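Storage and surface for shape blocks at a shared activity table
Zanmont Community Help > Play and Learning Rooms > Equipment

Hanneke De Bruijn
Posted 13 October 2024

Our center is revising its written guidelines for the tabletop activity area. At present, children sort plastic shape blocks directly on a perforated table. Small pieces catch on the holes, and the holes are difficult to wipe clean. May a plain wooden board be placed over the table as a permanent sorting surface? Please also advise how many blocks should be set out at one time, and whether the wood requires a finish. The room is used by groups of up to 6 children.

Oratile Maluleke

A wooden board is suitable and has been standard in our rooms since September. The following points may assist with your guidelines.

The board should be heavy enough to lie flat without clamps. Sand all edges and corners before use. A pale wood is preferable, as red, yellow, green and blue pieces are all easy to distinguish against it.

Limit the number of pieces. Our full bin holds some 100 blocks, and staff found that younger children emptied it without sorting anything. We now set out two blocks of each color, in differing shapes, along the back half of the board, and leave the front clear for working.
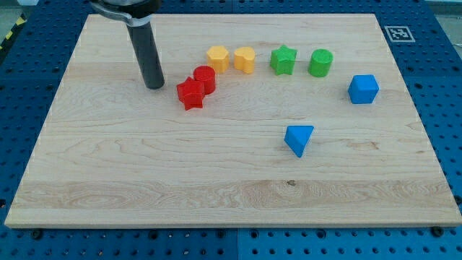

Matching by color is introduced first. Matching by shape follows once the child places colors with confidence, and a session should not exceed 30 minutes. Blocks are returned to the bin by the children themselves.

With regard to finish, we apply a food-safe mineral oil and allow it to dry fully before the board returns to the room. Small knots in the wood are acceptable provided they are sound and smooth to the touch. Wipe with a damp cloth and do not soak.

Kenia

We use a tray with a raised rim and it works fine. Fewer pieces on the floor. I cannot comment on oil as ours is plastic.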